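Getting a Spare Room Carpet Back in Shape

Posted 6 June 2018 by Ifeoma Oyelaran

Pick up everything loose before you bring out the vacuum. Bottle caps, wrappers and bits of foil will jam the brush roll, and a coin can crack the fan on an older upright. Carry one bag for trash and keep a bowl on the dresser for things that belong to somebody.

Work from the far wall toward the door. Pull the bed out if you can. If you can't, use the crevice tool along the baseboard, where most of the grit ends up.
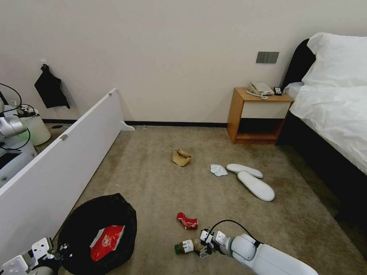
Vacuum slowly, once in each direction. A medium-size bedroom should take roughly 33 minutes if you are doing it right, edges included. Empty the canister when it is half full.

For sticky spots, scrape up what you can with the side of a spoon. Mix 2 cups of warm water with a few drops of clear dish soap, dab it on with a white cloth, and blot. Don't rub. Go over it again with plain water and lay a folded towel on top with a heavy book on it overnight.

Soda and juice need more rinsing than you would think, or the spot stays tacky and picks up dirt again by August. Test any cleaner inside the closet first.

Baking soda is fine for smells. Sprinkle it thin, leave it for 50 minutes, and vacuum. Use it sparingly if your vacuum has a paper filter, as the powder clogs it.

Dents from furniture legs: set an ice cube in each one, let it melt, then lift the pile with a fork.

Next: washing curtains that say dry clean only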